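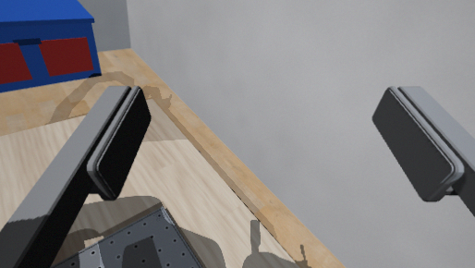
Gripper finger pads, simulation render

Home Wiring > Panels and Feeders
Thread: Feeder to detached garage, copper or aluminum?

shedlight
Planning a subpanel in the detached garage and going back and forth on the wire. The house has a 200 amp panel in the basement with plenty of open spaces. The trench is 108 feet from the house wall to the garage wall. Inside the basement there is another 35 feet along the joists to get from the panel to where the pipe will go out.

Loads in the garage are lights, a few receptacles, a table saw, a small Tivix air compressor (240 volt), and maybe a heater later on. No car charger planned. I was going to put in a 60 amp feeder.

Dunleavy quoted me $522 for aluminum mobile home feeder, 2-2-2-4, enough for the trench plus some extra. Copper came in a lot higher. Is there any reason to spend the money on copper for this?

ridgeline_ed
No reason I can think of. Aluminum feeders are normal and have been for a long time. The bad reputation comes from old branch circuit wiring on small devices. Clean the strands, torque the lugs to the number on the label, done. Most panel lugs are rated for both metals.

Number 2 aluminum gives you room to go to a 90 amp breaker later if the garage panel and everything else will take it.

wirenutwally
Before you order it, look at what is printed on the cable. A lot of mobile home feeder is only marked USE-2, and that is not allowed to run inside the house. You have 35 feet of basement. You would have to change over to something else in a box where it comes through the wall, or buy the kind that is also marked RHH or RHW-2 and keep it in conduit indoors.

shedlight
I did not know that. The quote just says "MHF 2-2-2-4 AL." I'll call and ask.

ridgeline_ed
Good catch. Some of it is dual rated and some isn't. If it isn't, run SER from the panel to a junction box at the wall and splice there. Use insulated connectors sized for the wire.

offpeak
I'll go the other way and say copper. At 60 amps you only need number 6, it fits in a smaller pipe, it bends easier in the panels, and there's no splice to worry about. THHN/THWN-2 in conduit the whole way. You buy it once. The price gap looks large today but it's small next to the whole job once you add the panel, pipe, breakers and trencher rental.

ridgeline_ed
It's not small. Four conductors at that distance adds up fast, and what does he get for it? Number 6 copper at 60 amps drops more voltage than number 2 aluminum does. You can check it with any calculator.

offpeak
I did. Both are under 3 percent over the trench length. He's never going to pull 60 amps steady with a saw and some lights anyway, so I don't see that it matters.

ridgeline_ed
Then it doesn't matter in favor of copper either.

wirenutwally
There is a middle option. Individual aluminum XHHW-2 conductors, in conduit from panel to panel. It's fine indoors and fine in wet locations, so no splice. Supply houses cut it to length. Big box stores usually don't carry it.

benchvise77
Doing the same kind of job outside Flunville. Our inspector wanted to see the trench open before anything was covered. Call before you glue pipe. Also call for utility marking before you dig, even if you think you know where everything is.

PVC at 18 inches of cover was fine for mine. Direct burial cable would have been 24. I did schedule 80 where the pipe comes up out of the ground and schedule 40 for the rest.

shedlight
Renting a trencher, so depth shouldn't be a problem. What size pipe did you use?

benchvise77
1-1/2 inch. Inch and a quarter probably would have met the fill rules but the pull was easier. Put a spare 1 inch in the same trench for network cable. I skipped it and wish I hadn't.

offpeak
Agree on the spare pipe. Leave a pull string in it and cap both ends.

latchkey_dan
Basic question from someone reading along. Does the garage panel need its own ground rods if there is already a ground wire in the feeder?

wirenutwally
Yes, for a separate building with a feeder. The rods connect to the ground bar in the garage panel. Neutral stays separate from ground out there, so leave the bonding screw or strap out. The four-wire feeder carries the equipment ground back to the house. The rods don't replace it.

latchkey_dan
So the rods are for lightning and the wire is for tripping the breaker?

wirenutwally
Close enough.

ridgeline_ed
Also needs a disconnect at the garage. A main breaker in the subpanel covers it. The size of that one can be larger than 60, as it's only being used as a switch. The breaker in the house is what protects the wire. Very common to use a 100 amp main breaker panel.

offpeak
On the panel, buy more spaces than you think. The cheap Plundumo kits with six spaces fill up right away with a 240 compressor and a heater.

And check whether the kit includes a ground bar. Mine didn't.

shedlight
Update. Called Dunleavy. The cable on the quote is USE-2 only, so wirenutwally was right. They can cut XHHW-2 aluminum in number 2 with a smaller ground and it comes out a little more than the original quote. No splice box needed, so I think that's the way I'm going. Conduit all the way through, 1-1/2 inch, plus a 1 inch spare.

ridgeline_ed
That works. Remember the 35 feet inside when you give them the length, and leave several feet extra at each end for the panels.

wirenutwally
And watch your bends. No more than 360 degrees total between pull points. If you go down the wall, across, out and up again you can use that up before you notice. Put an LB where it leaves the house.

offpeak
Still would have used copper, but nothing wrong with it.

benchvise77
If the ground freezes where you are, put expansion fittings on the risers. Mine moved a fair bit by February.

shedlight
Will do. Permit application goes in this week. I'll post again after the trench inspection.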